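Packers wanted, Saturday shifts, Orkis glass & hardware store, Vullcombe

We need 5 people for the December rush. Mostly unpacking, checking, wiping and boxing up again. No experience needed but you have to be careful with glass and OK on your feet.

What you'd be doing: tanks and vases in from the delivery cages, check the rims and corners for chips, wipe, wrap, box, label. Small metal parts (springs, hooks, brackets) get sorted into bins by size. Odd things turn up inside other things. Take them out before wrapping, put them in the right bin, tell whoever is on the desk if you dont know which one.

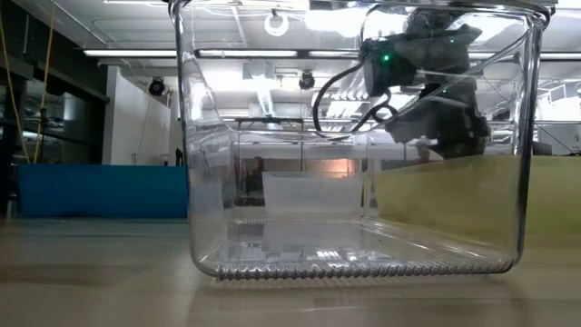 Clear glass tank, coil spring still inside. Spring comes out first, then wrap.

Almost 600 pieces to get through before the holidays so we want people who turn up on time. Start 7 am, finish 3 pm, half hour lunch paid. Gloves and aprons are provided, closed shoes are not so bring your own. Lifting up to 50 pounds, two people on anything bigger.

Pay is weekly. Parking behind the Womar building, NOT in the front lot, they do tow. Bus 54 stops right outside.

Must be 18 or over. Must be able to read labels and write clearly on a box. Warehouse or kitchen work a plus, so is any time spent in a glass shop.

To apply: come by the Chauhan Road entrance any afternoon before 4 and ask for a form, or leave your name and number at the desk. Please dont call the store line, it is for orders. We will get back to evryone by the end of the week.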